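Fistthorpe Continuing Education
Work Surfaces and Small Objects, Unit 4 handout
Read before the October session

1. The white surface

Suppliers love white. The Pleritz catalogue says a white top "improves visibility by up to 90 per cent" and doesn't say compared with what. I'd treat that as advertising. White shows dark things well. It does a poor job with pale things, and under a strong lamp it can be tiring to look at for an hour.

Ask what is under the top, too. A white board laid over a wooden table is a cheap fix and often good enough, but it may slide. Check it before you put anything round on it.
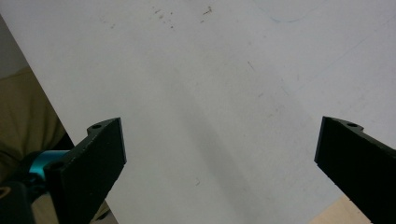 Fig. 1. White surface, with light wood showing at the lower corner.

2. Colour and shape

The usual claim is that a strong colour makes an object easier to find and so easier to handle. The first half is fair. The second half doesn't follow. The Claltero survey had 829 replies and is quoted everywhere, yet it asked people which colours they liked and never timed anyone doing anything.

Shape matters more, in my view. With a wide, rounded top and a narrower neck, the neck is the obvious place to take hold. Whether it is the best place depends on where the weight sits, and you can't judge that by eye. Glossy surfaces add another problem - highlights can hide small marks and smudges.

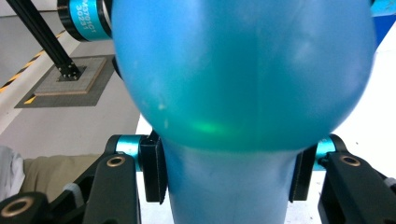
Fig. 2. Glossy blue bulb shape, held at the neck.

3. For the session

Bring one object with a neck and one without. Try each on a white surface and on bare wood, 16 pick-ups per surface, and write down every slip, including the ones you feel were your own fault.

Reading: Nigam workbook, chapter on grip. Its figure of 4,000 trials has no source given, so please don't cite it.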